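Home Support My Tickets Status Forum

Broadband keeps dropping in the evenings (Vorex router, Granarthorpe exchange)
Ticket status: open, waiting on customer
Print this page | E-mail this page
2 comments

Hello again, me with the evening dropouts. Jianhua Qin on your phone line asked me to keep a log and paste it in here, so that's what I've done, and I'm sorry it's long but I did get a bit into it!

Quick recap for whoever picks this up. We're on the Vomix fibre-to-the-cabinet package in Granarthorpe and we've had the Vorex router you sent out in August. It was lovely for weeks. Then it started losing the internet in the evenings, always after tea, sometimes for a minute and sometimes for long enough that I give up and go and read a book. The wifi stays on the whole time (full bars on everything), there's just nothing coming through it. The broadband light goes orange, blinks for a while, then goes back to white as if butter wouldn't melt.

First evening
Turned it off and on again, yes, properly, at the wall, with a count of thirty. Came back and ran a speed test: 46 down, which is what we pay for, so no complaints there. Ping looked normal. Dropped out again while I was washing up. I only knew from the shouting upstairs.

Second evening
Did what the help page says and moved the router off the shelf and away from the telly. No difference at all. Also changed the wifi channel, and that made the printer vanish, so I spent most of the evening on the printer instead. Printer is back now. Please can nobody suggest changing the channel again.

Third evening
Took the front off the master socket and plugged into the test socket behind it. I was quite nervous about this but it's only two screws. Plugged the phone in first, as Jianhua suggested, and did the quiet line test, and there was a crackle! Not all the time, more like somebody eating crisps in another room. It went off after a bit and I couldn't get it to come back. I did record it on my mobile but all you can hear is the fridge.

Router stayed up for the rest of that evening, so I got excited and told everyone it was fixed.

Fourth evening
Not fixed. Down twice before the news. This time I had the router's own page open on the laptop, with the cable in and the wifi off, so it can't be the wifi. The line noise figure goes right down just before it drops, and the error count, which had been sitting near nothing all day, shot up past 1,000 while I was looking at it. Ping was 87 just before it went. I've written down the times on paper and can type them up if you want them.

Things I've swapped so far: the filter (new one, from the box), the grey cable from the socket to the router (borrowed next door's), and the power plug, moved off the extension lead. I've also unplugged the old extension phone in the bedroom that we never use. Same thing happens with all of them.

Fifth evening
Rained hard. Worst so far. I couldn't tell you how many times it went, I stopped writing them down. Mrs Li over the road is with you as well and hers has been fine, but she's fed from the other pole so I don't know whether that counts for anything. 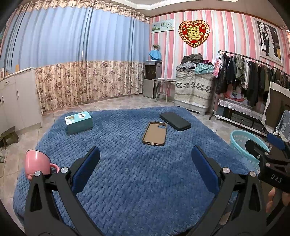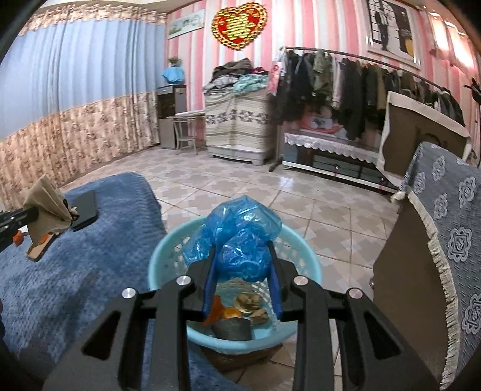 Sixth evening
Dry, and only one drop, quite short. I'm starting to think it's the rain, or the join on the outside wall where the old cable comes in under the gutter. The cover on that has been loose since the window people were here. I haven't touched it and I'm not going up a ladder to look!

So what I'd like to know is:

Can you run the line test from your end in the evening? The last two were both done in the morning, when it works perfectly, and of course they came back clear.

If you send an engineer, do I get charged if the fault is in that outside box? The letter says one thing and the website says another.

Is it worth leaving it plugged into the test socket until then? The cover's off and the router is sitting on a dining chair in the hall, and people keep catching the cable with their feet. I'll leave it if it helps but I'd rather put it back.

I'm in most days. Mobile is better than the landline at the moment, for obvious reasons.

Reply | Share (0) | Add attachment
Last updated December 2020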